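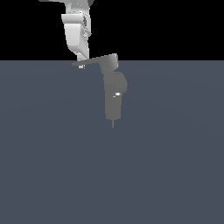
Grastach 末端连接监视模块

适用于 Stastlow 仿真套件的附加模块，单机授权，按席位出售

工具还在不在法兰上，按理说是个不用问的问题。真机上螺栓松了，会有声音，会有一个工具掉在地上，还会有人马上打电话来。仿真里没有声音，也没有电话。固定约束一断，机械臂照样把剩下的轨迹走完，关节误差很漂亮，日志最后一行写着"任务完成"，工具则留在半路上某个地方，表情平静。

Grastach 只管一件事：在每个仿真步里检查末端工具和法兰之间的相对位姿，超出限值就停下来，并且用看得懂的话告诉您是哪个连接、在哪一步、受了多大的力。

我们知道一个模块只干一件事听起来不太划算。请先读完下面一节。

缘起：Sombatkul 项目

模块的前身是一段临时脚本，写于我们给 Sombatkul 装配线做离线验证的时候。任务本身很普通：机械臂带着探针式工具下探到平面，接触，抬起，换个位置再来。整批跑了超过1,000次，汇总报表全绿。报表很好看，客户还问能不能打印出来贴在会议室。

问题出在有人闲着没事去回放。回放到第36次，臂已经抬回上方，工具立在地面上，两者之间隔着一大段空气。再往后翻，同样的情况还有，有的是整个脱开，有的只是错位了一点，工具歪着挂在法兰旁边，勉强还算一家人。

报表为什么是绿的？成功判据读的是法兰的坐标，再加上一个固定偏移，当作工具尖端的坐标。法兰每次都准时到了该到的位置，偏移量也从来没变过，所以"工具尖端"每次都准时到达。至于真正的工具尖端在哪里，程序里没有任何一行代码对它感兴趣。那行判据是我们自己写的，写的时候还加了注释，注释的内容是"简单可靠"。

会议室里那张报表后来换成了消防疏散图。

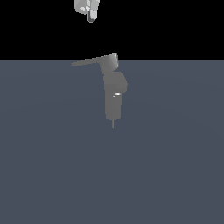
查下来，原因有好几层，每一层单独看都不算大错。

接触刚度设得偏高。工具尖端很细，下探速度又没有降下来，碰到地面那一步的接触力出现尖峰，持续时间极短，绘图时被降采样抹平了，曲线上看是一段宁静的直线。

固定约束设了断裂力上限。这个上限是从另一个项目的模板里继承来的，那个项目确实需要工具能脱落。模板作者想得很周到，继承的人没有想。

约束断开后，求解器发出过一条事件。事件级别是"信息"，和"已加载背景色"同级。我们的日志过滤器从"警告"开始显示，这也是我们自己设的，理由是信息太多看着烦。

最后一层是质量参数。工具的惯量在导入时用了默认值，和法兰一侧差得很远，约束本来就绷得紧，轻微的错位多半由此而来。没有断的那些，其实也没有好到哪里去。

如果这批轨迹直接下发到现场，真机的螺栓当然不会按仿真的规则断开。可接触力的尖峰是真的，下探速度也是真的，最先知道的会是工具，其次是站得近的人。所以我们把这类事件归到安全问题里，不归到"仿真小毛病"里。

模块做什么

逐步比对。每个仿真步计算工具坐标系相对法兰坐标系的平移和旋转，与初始安装位姿相比较。平移和旋转分别设限，任何一项超限即触发。

区分四种状态。连接正常、弹性错位、约束断开、约束存在但参照错误。最后一种听起来像凑数的，实际上最难查：约束还在，却连到了别的连杆上，工具跟着走，只是跟错了人。

记录未降采样的接触力。触发前后各留一段原始数据，峰值单独标出。数据量不小，硬盘会有意见，可以在设置里缩短留存窗口。

接管成功判据。开启后，凡是以法兰坐标推算工具坐标的判据，一律改读工具本体的实际位姿。原判据的结果另存一列，方便对照。我们建议第一次使用时把两列放在一起看，最好坐着看。

提升事件级别。与末端连接有关的求解器事件强制升为"错误"，不受日志过滤器影响。有用户来信希望能关掉这一条。不能。

模块不做什么

不替您修正轨迹。它会告诉您下探太快，但不会替您慢下来。

不检查抓取。夹爪手指有没有夹住东西，请使用套件自带的接触报告。Grastach 只关心夹爪本身还跟不跟着臂走。

不代替现场的安全评估。仿真里一次错误都没有，也不等于可以站到围栏里面去。每年都有人写信来问这一句能不能说得委婉些，我们试过，委婉的版本没有人看。

不支持在训练任务里静默运行。触发之后必须有明确的处理方式：停止、重置或标记。设为"忽略"的选项在早期版本里存在过，使用率极高，所以删了。

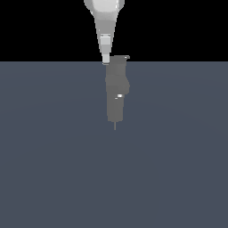
安装与首次检查

一、在套件的模块管理器中导入授权文件，重启仿真服务。只重启界面不够，模块列表会显示已加载，而它并没有加载。我们已经记下这个问题。

二、打开工作单元，选中末端工具，在"连接"页里指定法兰连杆。请手动选择，自动识别会挑名字最像的那一根，而连杆命名这件事各家都很随性。

三、让机械臂停在悬空姿态，工具不接触任何表面，点击"记录安装位姿"。若在接触状态下记录，模块会把已经错位的位姿当成标准，从此尽职尽责地维护一个错误。

四、检查断裂力上限。若工具不应脱落，请改为"不断裂"，并在备注里写上您的理由，留给下一个继承模板的人。

五、运行自带的下探测试。测试会故意用过高的速度接触平面一次，应当触发报警。没有报警请不要继续，先看常见问题。

六、以正常速度再跑一次，应当安静通过。

限值怎么定

默认限值偏严。细长工具在快速换向时会有少量弹性错位，可能误报。请先看错位在停止后是否回到零，能回零的，放宽平移限值；回不了零的，不要动限值，去查惯量参数。

把限值一路放宽到不再报警为止，也是一种调法。Sombatkul 项目的第二周我们就是这么调的，所以有了第三周。

兼容性

Stastlow 仿真套件的当前版本及上一版本。更早的版本没有开放原始接触力接口，模块可以安装，只能使用位姿比对。

Galtetti 控制器的离线程序可直接导入，报警位置会对应到原程序行号。导入时请保留注释行，去掉注释会使行号整体前移，您会在一行无辜的代码上浪费一个下午。

支持单臂和双臂工作单元。双臂共持同一工具时，需指定其中一侧为主连接，另一侧只报告、不停机。

支持快换盘。换下工具前须由程序发出释放信号，没有信号的分离一律按故障处理。

订购信息

单席位授权：2,418 元，含安装说明和自带测试单元。

维护期：36个月，期内版本更新免费。到期后模块继续运行，更新停止，界面右下角会多出一行提醒，字不大。

教学机构同价，可申请延后付款。

Sombatkul 项目所用的问题单元已整理成练习文件，随授权附送。里面保留了那条写着"简单可靠"的判据，一个字没改。

常见问题

下探测试没有报警，怎么办？
先确认仿真服务是否真的重启过。再看断裂力上限是否已设为"不断裂"，此时约束不会断开，但接触力峰值仍应报警。两项都没有问题，请把测试日志发给我们，不要截图，要原始文件。

报警之后机械臂停在半空，能不能让它自己回原点？
可以在处理方式里选择"重置"。在带真机联动的模式下，这个选项是灰色的，必须由人员确认后手动恢复。工具如果已经不在法兰上，让臂自作主张走一趟，并不会把它找回来。

旧项目的结果需要重跑吗？
凡是用法兰坐标推算工具位置的，建议重跑。若保留了完整的状态记录，可以用模块的回放模式直接补查，比重跑快得多。回放模式不会改写原有结果，旧报表仍然是绿的，只是旁边多了一列。

错位很小，肉眼看不出来，有必要停机吗？
看工艺。点胶和探测通常有必要，搬运纸箱通常没有。限值是按工具单独保存的，不必为了最娇气的那一个委屈全部。

工具在仿真里直立在地面上没有倒，说明什么？
什么也不说明。细杆立在平面上，可能是摩擦参数过高，也可能是物体进入了休眠状态，求解器不再计算它。请关闭休眠后重试，它多半会倒。

能不能只买报警，不要强制提升事件级别？
不能。参见上文。

技术支持在工作日受理，星期二上午用于内部回放检查，回复会慢一些。来信请附上工作单元文件、工具惯量参数和未过滤的完整日志。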